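Support ticket: Teleoperation recording, simulated bedroom task
Product: Kioko Teach (remote demonstration client)
Submitted by: Gatside, demonstration group
Handled by: Karkine Support, second line
Priority: Normal
Status: Resolved, with one item open
Last updated: February

Summary of the request

The customer reports that demonstrations recorded by remote control in the simulated bedroom cannot be replayed reliably. The operator guides the arm with the handheld controller, closes the gripper on a puzzle block lying on top of the chest of drawers, and places it toward the back of the same surface. The recording is accepted by the client without warning. On replay, the arm follows the recorded path, but the gripper closes beside the block. The customer states that 7 of 26 recordings made in one session were affected and has asked whether they can be repaired or must be recorded again.

Information supplied by the customer

The task is run with a single simulated arm and a two-fingered gripper. The scene file was prepared by Zotside and had been in use for one earlier task without complaint. No changes were made to the controller settings before the session. The operators had all completed the standard remote-control training. The customer confirmed that the fault appears on two different workstations, and that recordings made at the earlier task replay correctly on both.

First response

Support requested the client log, the scene file and one affected recording. The customer was asked not to delete or rename any of the recordings while the ticket remained open. The files were received in good order, together with a view of the scene exported from the client.

The logs show no lost connection and no delay in the controller signal beyond the normal range. The recorded positions of the arm are complete from start to finish. A fault in the remote-control link was therefore ruled out at this stage, and attention was turned to the objects.

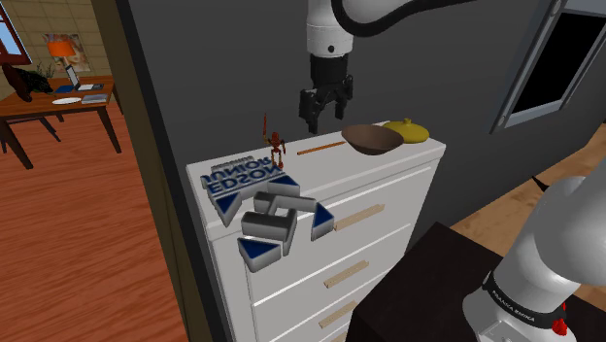
Figure 1. Exported view of the task scene, with the gripper above the chest of drawers. Several blocks overhang the front edge.

Examination of the scene

Support opened the scene file on a test workstation and let the simulation run with the arm held still. The blocks at the front edge did not keep their starting positions. They tipped and came to rest in slightly different places each time the scene was loaded, and on some loads at least one block dropped in front of the drawers. Blocks lying farther back were also disturbed when a neighboring block shifted against them.

The client begins recording as soon as the operator presses Start. It does not wait for loose objects to settle. The operator, who can see the block and steer toward it, corrects for the movement without difficulty. The replay cannot do so. It repeats the recorded arm path against a fresh load of the scene, in which the same block may have come to rest elsewhere.

This explains why only part of the session was affected. In the remaining recordings the operator had chosen a block that was not disturbed.

Test performed

1. The scene was loaded and left to run for 300 simulation steps before recording.
2. The object positions were then saved with the "Store Start State" command.
3. A new demonstration was recorded by remote control from the stored state.
4. The demonstration was replayed from the same stored state.

The gripper closed on the block in every replay. When step 2 was omitted, the fault returned. Waiting for the objects to settle is not sufficient by itself, as they do not settle identically on each load.

Instructions to the customer

Please apply the following procedure to all further recordings of this task.

Load the scene and keep the controller in the neutral position until the blocks are at rest. Do not move the arm during this period. If a block has left the top of the chest, reload the scene. Store the start state, then begin the demonstration. In the replay window, select "Stored State" in place of "Scene Default." The selection is not remembered between sessions and must be made each time the client is opened.

Operators are also asked to bring the gripper down with the fingers open and to pause briefly before closing. The thin stick at the rear of the surface should be given adequate clearance. In one of the recordings submitted, the fingers brushed it on the way down. This did not cause the reported fault, but contact of this kind will be carried into any policy trained on the demonstration.

Existing recordings

The affected recordings cannot be repaired. The object positions at the moment of recording were not saved and cannot be recovered from the arm data. Support recommends that they be marked as rejected and recorded again. Recordings that replay correctly may be kept, provided that each has been replayed at least once after the client was restarted.

Customer reply

The customer confirmed that the procedure was followed for a new session and that all demonstrations replayed as expected. The rejected recordings have been moved to a separate folder. The customer asked whether the client could refuse to start recording while objects are still in motion.

Open item

A request for a motion check before recording has been passed to the Kioko development group. No release has been assigned. Zotside has been asked to supply a revised scene file in which the blocks start farther from the front edge. Until that file is received, the procedure given in this ticket remains in force.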